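Moving a Two-Arm Pan Station from Hand Work to Shared Work

Applies to the Arancibia line and any kitchen station laid out the same way.
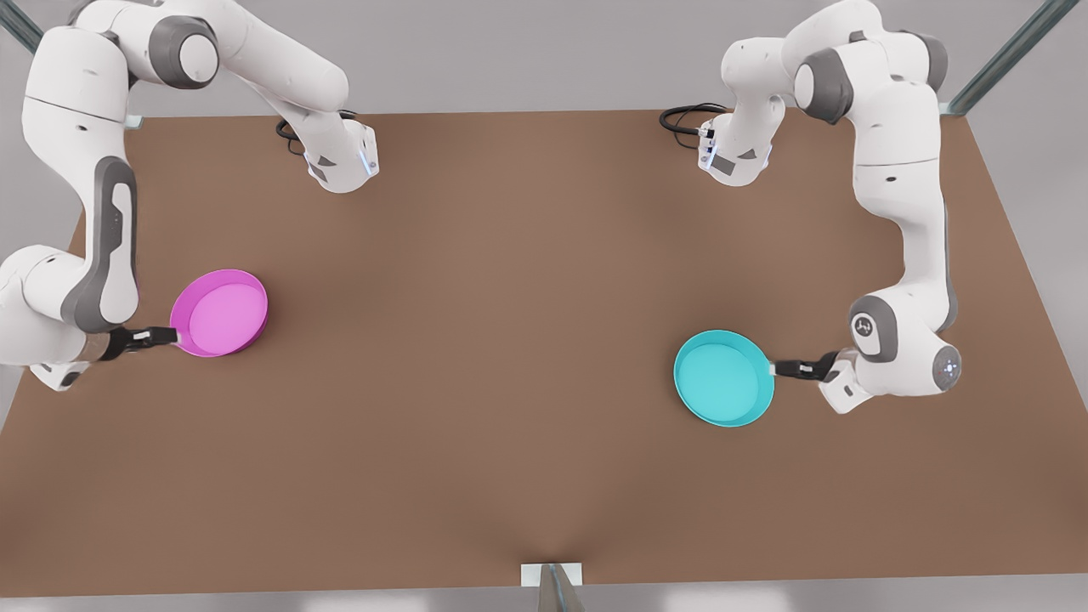

Who should be in charge of a two-arm station during a shift?
The line operator who ran the station by hand. That person knows when a product looks wrong, and the job should include the authority to stop the arms without asking a supervisor first.

The procedure below covers the change from manual pan handling to a station where both arms work and one operator supervises. It was written for the Stondik site and revised after the Eltel site used it. Allow 6 weeks from step 1 to step 7.

Before you start

You need the current task sheet for the station, the shift roster, a simulation of the new layout, and write access to the Amon job scheduler. Do not order floor markings yet.

Step 1. Record the manual job

Sit with each operator for a full shift and write down every action, including the ones missing from the task sheet. At Stondik the task sheet listed moving, filling and returning pans. Operators were also checking handles for looseness and pulling warped pans from the stack. These checks take seconds and disappear when an arm takes over the lift, so each one needs a new owner.

Step 2. Sort the actions

Mark each action A (arm), P (person) or S (shared). Lifting and holding pans over the table is normally A. Inspection, cleaning and changeover are P. Loading is S at first. If operators and engineers disagree on a mark, leave it at P until step 6.

Step 3. Review the simulation with the operators

Run the layout in simulation before anything is bolted down. In the layout shown, both arm bases stand near the far edge of the table and the grippers come in from the left and right, each holding a pan by its handle. The middle of the table stays open. Ask operators where they would stand, where they would reach, and what they would need to see. Log every comment. The Stondik review produced 149 entries, most of them on cable placement and reach.

Step 4. Assign pan colors

Give each arm its own pan color. With magenta on one side and turquoise on the other, an operator can report "magenta side stopped" with no need to settle whose left is meant. Use the same words in the Amon fault list.

Step 5. Rewrite the job description

Do this before training. State the new duties, the pay grade and the stop authority. Mohsin Siddiqui, who handled the Eltel changeover, held training back until the grades were signed. Operators there had been asked to learn fault recovery at the old rate, and several had declined.

Step 6. Run side by side

Keep one manual station open. Run the arms at 75 percent speed and log each stop under one of these codes:

H: handle not gripped
T: pan tilted
O: stopped by operator
X: other

Do not treat O stops as errors, and do not report them by name. Eltel logged 943 stops of all codes in this phase. Revisit the disputed marks from step 2 using the log.

Step 7. Close the manual station

Close it only when every P action has a named owner on every shift. Keep the manual task sheet on file and rehearse it each January.

Known problems

Operators report less lifting and more standing still. Rotate supervision with a walking task every two hours.

Skill at hand work fades. New hires who have never run the station manually are slower to notice a bad handle. Put them on the manual rehearsal first.

Send corrections to Stijn Meijer, process engineering. Include the step number and the site.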